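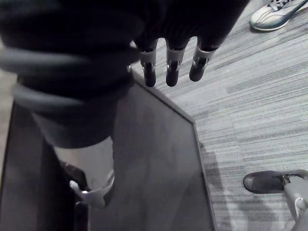
A carpeted floor and a large dark panel.

Carpets: what is under your feet?

Carpet is a thick cloth made to cover a floor. You find it in bedrooms, offices, libraries and classrooms. A carpet usually covers the whole floor from wall to wall. A rug is smaller, and you can pick it up and move it.

What is carpet made of?

Most carpets have two main parts. The part you walk on is called the pile. It is made of lots of short pieces of yarn standing up close together, like grass on a lawn. Under the pile is the backing, a flat, strong layer that holds the yarn in place.

The yarn may be wool, which comes from sheep. It may also be nylon, polypropylene or polyester. These are kinds of plastic that have been melted and pulled out into long threads. Some carpets mix wool and nylon. Wool feels springy and nylon is hard to wear out.

Loops and tufts

Look closely at a piece of carpet and you may see tiny loops. Carpet like this is called loop pile. It is good for busy rooms.

If the tops of the loops are cut off, each loop becomes two ends. Carpet like this is called cut pile, and each little bunch of yarn is a tuft. Cut pile feels softer on bare feet. You can also draw in some kinds of cut pile with your finger, as the yarn leans over one way and looks lighter or darker.

How is it made?

At the carpet works in Stolside, the yarn comes in on cones. There are 1,000 cones on the racks behind each machine, and one thread runs from every cone. A row of needles pushes the threads through the backing, again and again, very fast. Hooks underneath catch each thread to make a loop. If the carpet is going to be cut pile, small blades slice the loops open.

Glue is spread over the back and a second layer is pressed on. The carpet then goes through a long oven to dry the glue. Laurențiu Lungu looks after the oven at Stolside. He checks each roll by pulling at a few tufts with pliers. If a tuft slides out easily, the glue is too thin and the roll is put to one side.

A finished roll can be 30 metres long. It takes a lift truck to move one.

Rolls and tiles

Carpet for a house mostly comes from a roll. The fitter cuts a piece a bit bigger than the room, lays it out, and trims the edges with a sharp knife. Around the sides of the room there are often thin strips of wood with small spikes in them. The spikes grip the back of the carpet and keep it stretched.

Carpet tiles are squares, and they are laid next to each other until the floor is covered. If someone spills paint on one, that square can be lifted and a new one put down. Schools and offices use them a lot.

Why have carpet?

Carpet feels warmer than tiles or stone. There is air trapped between the tufts, and air does not carry heat away from your feet quickly. The carpet might be the same temperature as the stone floor next door, but your feet lose heat more slowly on it.

It makes rooms quieter too. Sound bounces off hard floors. Soft pile soaks some of it up, and footsteps turn into small thuds.

Carpet is not so good in bathrooms and kitchens. Water sinks in and takes a long time to dry, and crumbs get down between the tufts.

Dents

When something heavy stands on carpet for a long time, it squashes the pile flat. Move a chest of drawers and you will find a dent where each foot was. A wide, flat thing spreads its weight out, so it leaves less of a mark than a thin leg does. You can often lift a dent by putting an ice cube in it. Let the ice melt, mop up the water, and fluff the yarn with your fingers. Ask a grown-up first.

Try it: the quiet floor test

You need a wooden spoon, a hard floor and a carpeted floor.

Hold the spoon at knee height above the hard floor and let go. Listen. Now do the same above the carpet. Ask a friend to stand 8 steps away with their eyes shut. Can they tell which floor you used?

Words to know

Backing: the strong layer underneath a carpet.
Pile: the yarn on top, which you walk on.
Tuft: a small bunch of cut yarn.
Underlay: a soft sheet put down before the carpet to make it more comfortable.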